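Tillell Grip Notes

README for the home recordings, version 13

Tillell is a small home project about teaching a robot arm to pick up and fold soft things. The arm is still being built in the shared workshop at Bloxham. The recordings are made at home, with a hand-held gripper, so the work can continue while the arm has no shoulder joint.

Last change of this file: May 6, 2021

What is inside

The folder contains 189 recordings. Each one is a single try with one piece of fabric on a bed or a table. The folder "cludbridge" has 40 recordings from the first flat, and these have weaker light. Please do not mix them with the others before you read the notes file.

How the recordings are made

The fabric is put down folded or as a bundle. The person starts with open fingers, goes slowly to the fabric, closes, lifts, and puts it down again. A try where the fabric slips is kept and gets the label "slip". I ask everybody to keep it – the failures are useful for me.

Patterned sheets are permitted. In the first version I used only plain ones, and the detector then took every printed triangle for an object.

Known problems

- Dark fabric is difficult. The edge finder often loses the fold line.
- In 13 recordings the clock of the gripper and the clock of the laptop do not agree. They are listed in clock.txt.
- The label "Furby" is the name of my old test script, not an object. It will be removed in June.

Use

You may use the files for study and for your own builds. If you correct a label, please send the corrected line only, not the full table. 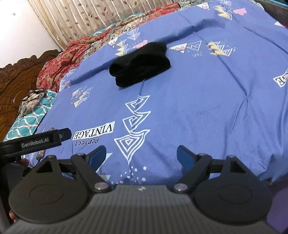 Open gripper in front of folded black fabric, blue printed sheet.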